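I miss waiting rooms with magazines in them. There, I said it! My dentist got rid of hers in April, and now there's just a little sign with a code to scan and 36 people's worth of chairs facing nothing.

I know, I know – we all have phones. But my phone only shows me stuff I already like. That sad pile by the window once gave me four pages on beekeeping, and I've been boring my friend Piroska Tóth about queen bees ever since (she's very patient). I would never have looked that up. Why would I?

An old magazine is also a thing you can put down. It doesn't buzz, it doesn't want your email, and when they call your name you leave it half read and go get your teeth cleaned.

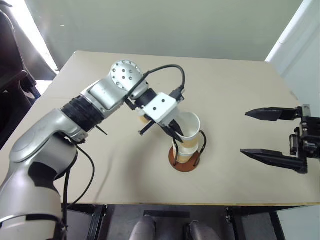

So I've started bringing my own. I leave one on the chair when I go, usually something about gardening or boats, and last time a man picked it up before I'd even zipped my coat. He went straight to the crossword – in pen!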